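4. Concave White Ware in the Kitchen Inventory

4.1 Scope of the category

The inventory described in Section 3 recorded 577 pieces of ware across the 19 kitchens visited in Nakgate. This section deals with one part of that inventory, which we call concave white ware. A piece was placed in the category if it met two conditions. Its main surface had to curve inward deeply enough to hold or guide contents, and that surface had to be white or off-white without printed decoration. Mixing bowls, serving bowls, deep dishes, colander liners and wide kitchen funnels all qualified. Plates did not, and neither did cups with handles, which are treated in Section 5 together with mugs.

The material of a piece played no part in the definition. Earlier drafts of the coding sheet separated ceramic from plastic and enamel from glass, and the two coders (Andreadis and Giannakopoulos) agreed well on this when they could pick a piece up. Agreement was much poorer when they worked from pictures, where a glossy white surface gives few clues to what lies under it. The material field was therefore filled in only from handling notes and left blank in all other cases.

A second difficulty concerned the line between bowls and funnels. The distinction seems plain in ordinary speech. A bowl is closed at the bottom and a funnel is open. A person standing at the counter can settle the matter by tilting the piece, but many close views take in the rim and the upper wall and leave the bottom out. In these cases the coding sheet allowed the entry "concave, base not seen," and coders were told to prefer it over a guess. The entry was used more often than we had planned for. We regard this as a fair record of how such objects are met with in everyday work, where a person reaching into a deep vessel often sees one wall and part of the rim and little else.

4.2 Storage and nesting

Deep white bowls were stored nested in nearly every kitchen. The usual arrangement was a single stack in a lower cabinet, largest at the bottom, with odd pieces placed on top regardless of size. Funnels were kept apart from bowls in most homes, either on a hook or inside a drawer with measuring spoons, but in several kitchens a wide funnel had been dropped into the top bowl of the stack. Residents did not see this as disorder. One told us that the funnel "goes with the bowls because it is that shape," and on the following visit it was in the same place.

Nesting had a clear effect on use. A bowl near the bottom of a stack was seldom taken out for a small task, and residents made do with whatever lay on top even when it was plainly too shallow. The matched sets in the sample, chiefly the Sumier and Umum lines sold locally through Backlund, came out of the cabinet more evenly than mixed stacks did. We attribute this to the uniform wall angle within each set. Bowls that share a wall angle slide free with one hand, while pieces of differing profile tend to bind, and the whole stack must then be lifted to the counter and taken apart. Residents with mixed stacks often mentioned noise in this connection, and two of them had placed paper towels between the pieces.

The rim also mattered. Rolled rims gave the fingers something to hold and were preferred for serving. Thin straight rims were preferred for pouring, and residents who baked often were firm on this point. No resident used the word "rim" without prompting. They spoke of the lip, the edge, or the top, and the interview guide was changed in May to follow their usage.

4.3 Appearance of the inner surface

The interior of a white vessel is harder to read than its exterior. On the outside, the curve turns away from the viewer and ends in a definite outline against the counter or cabinet. On the inside, the curve surrounds the viewer's line of sight, and light is passed from one wall to another. Shading becomes soft. The rim usually catches the most light, and the surface falls off by slow steps into cream or pale gray toward the middle. With no pattern on the surface and no sharp change in tone, depth must be judged from this gradual change alone.

Residents were well aware of the problem, although they put it in practical terms. Several said that they could not tell how full a white bowl was when the contents were also pale, as with flour, milk or plain yogurt. Others had noticed that a thin film of grease could not be seen on a glossy interior unless the bowl was tilted toward the window. In the kitchens with a single ceiling fixture, residents checked washed bowls by touch. Those with under-cabinet lighting relied on sight, and in our own inspection their bowls were no cleaner for it.

We examined the matter further with a small set of measurements. Light on the counter was set at 200 lux, and each vessel was viewed first from the side and then from close above the rim. In the side view, coders ranked the vessels by depth with few errors. In the close view the errors rose sharply, and nearly all of them ran in the same direction: deep vessels were judged shallower than they were. Errors were largest for pieces with a steep wall and a wide mouth. The addition of a single dark object inside the vessel, such as a spoon, brought the rankings back in line with the side view. A white spoon did not have this effect.

Gloss had a mixed influence. A glossy wall gives a bright line along the rim, and coders used this line to follow the shape of the mouth, even where only part of it could be seen. Two rim lines sweeping down on either side were generally enough for a coder to say that the surface between them was concave. They were not enough to say how the surface ended. A matte wall gave a weaker rim line but a more even interior, and coders who worked with matte pieces were slower to describe the shape and somewhat more accurate in judging the depth. The choice between the two finishes in the home seemed to owe little to any of this. Residents picked glossy ware because it was thought easier to wash.

4.4 Consequences for description and sorting

The findings above bear on how kitchen inventories should be written. A common practice is to name each object by its intended use, so that the list contains "salad bowl," "mixing bowl" and "funnel" as separate entries. Such names are convenient when the cataloger knows the kitchen. They carry a good deal of unstated knowledge, however, and they are unreliable when the catalog is built from partial or close views. We recommend that the visible form be entered first and the name of the object second – and that the second field be left empty when the evidence does not support it.

The same reasoning applies to the sorting of washed ware. In nine of the kitchens, one person washed and another put away. The person putting away sorted chiefly by outer size and did not look into the pieces. Shallow and deep bowls with mouths of equal width were stacked together as a result, and the deep ones stood proud of the rest. The residents concerned considered this a minor annoyance. It was nonetheless the most frequent cause of a stack being taken apart and rebuilt during our visits, and it could be avoided by placing bowls on the drying rack with the open side facing the person who puts them away.

Labels on the base of the vessel, tried briefly in one home, were of little help. They could be read only when the bowl was upside down, and by then its depth was already plain from the outside. A small mark on the inner wall would serve better, but residents objected strongly to any mark on a surface that touches food.

Figure 4 shows the type of surface discussed in Section 4.3. The bright rim runs in a sweeping arc on the left, a matching curved edge descends on the right, and the tone between them deepens from cream toward pale gray near the center. Under the coding rules given above, a surface of this type is entered as concave, white and glossy, with the name of the object left open.

Figure 4. Large white concave surface at close range, with the lighter tones along the rim and the darker tones near the center. 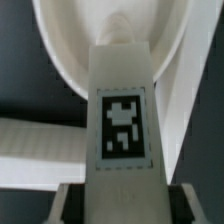

5. Mugs and Handled Cups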